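4.2 Rules for recording sessions with hand-held grippers

When we first set out to write down how a session ought to be run, we imagined it would fit on one side of paper, and that a sensible person could read it over a cup of tea. The version now kept at Wellstead runs to a good deal more than that, and we are rather fond of it, because nearly every line was put there by somebody who had lost an afternoon's work and wanted to spare the next person the same trouble. The text discussed in this section is the one dated 7 August 2018, which the Zirkbridge group adopted without changes and which Harries took up with small alterations of their own.

The rules fall into two kinds. The first kind concerns the person holding the grippers, and we have tried to be gentle about it. Operators stop for a rest after 5 recordings, or sooner if their wrists ask for it. They may put a gripper down at any time without giving a reason, and a recording broken off in this way is kept and labelled as broken off. We feel strongly about that last point – a set of recordings with all the awkward moments tidied away teaches a machine very little about awkward moments.

The second kind concerns the table and whatever stands on it. Soft goods such as bags and cloths need particular care, as they fold differently each time they are lifted, and a rack with many thin arms offers plenty of places for them to catch. Our rule is that the approach to the rack should be made slowly enough for the operator to change course, and that both cables should be led back towards the body, clear of the working space. Figure 3 shows the sort of work these rules were written for, with a black fabric bag held in the left gripper beside a two-tier white wire rack.

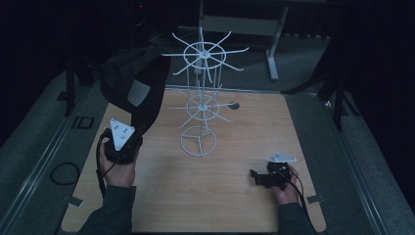 Figure 3. Two-handed work with a fabric bag and a wire display rack.

Gridell, who read an early draft of the rules, replied that a speed limit nobody measures is only a polite wish, and that operators should be given either a number or a way of checking themselves. We thought this quite fair, and spent most of October trying to answer it. A number proved hard to agree on, as a comfortable pace with a stiff box is much too quick with a cloth. In the end we settled on a check: before each block of recordings the operator makes one practice approach, stops halfway, and draws back without touching the rack. Those who cannot stop in time are asked to slow down and try again.

We then read through the notes for 1,000 recordings made under the revised rules. Of these, 224 carried a remark of some kind from the operator, most of them short and a few of them delightfully long. The commonest remark was about cables, and we have since moved the cable rule to the top of the page, where it is harder to miss. The next concerned where to rest a gripper between attempts – a matter on which the rules still say nothing, and on which Wellstead and Harries have each gone their own way.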